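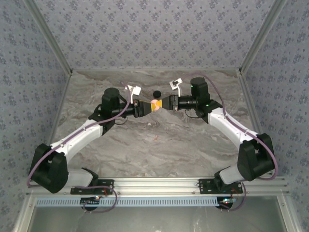

Ticket 139: right arm drifts during two-arm handling of the pink case
Opened by: Paloma Achterberg
Bench: Tarkgate shared workshop
Status: open
2 min read

Problem as reported

With both arms working on the case, the right gripper creeps towards the left one and pushes. The left arm then reports high load and the script stops. Single-arm moves are fine on either side.

Log

2022-10-21, Roksolana Panasiuk
Power cycled both arms and ran the homing routine again. Same fault. Swapped the two arms in the config in case the IDs were crossed. They weren't, so I put it back.

Birdie Ferreira
Checked the base plate bolts on the rail. One on the right was a quarter turn loose. Tightened it and reran — drift is smaller but still there. Load limit is set to 500 on both grippers.

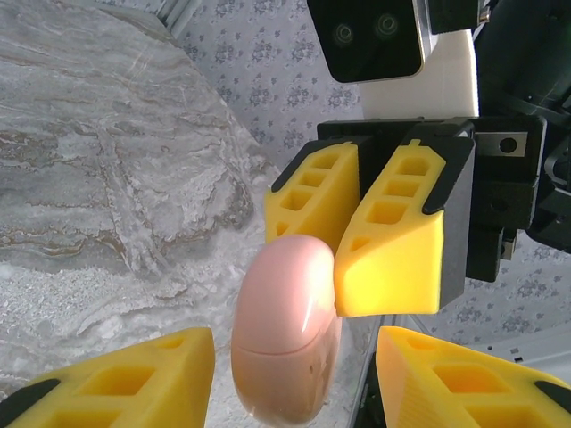
Can we just raise the load limit so the script keeps going?
Raising it would hide the drift and let the arms push harder on each other, so leave it at 500 until the offset is sorted.

Mortimer Bellamy
Compared the calibration files. The right wrist offset is 47 counts away from the copy we saved in April, and the left matches. I think the right file was overwritten when we moved to the new Stitum build. The April copy is in the Rirnilico folder if anyone needs it.

Steps for whoever is next on the bench

1. Stop the script and support the right arm by hand before cutting power.
2. Restore the April calibration file for the right arm only.
3. Home both arms, then run the slow handover with nothing in the grippers.
4. Put the case back in and run it at half speed. Note the load on both sides.
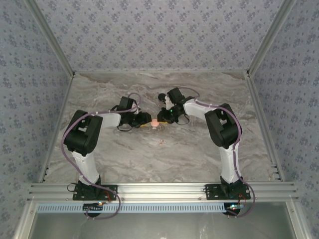

5. If the drift is still there, swap the right wrist servo for the spare and recalibrate. Don't do this before step 4.
6. Add the result here and leave the ticket open until Lucinda Iwasaki has run it as well.

3 comments · 2 shares
Back to top
Contact the Tarkgate bench list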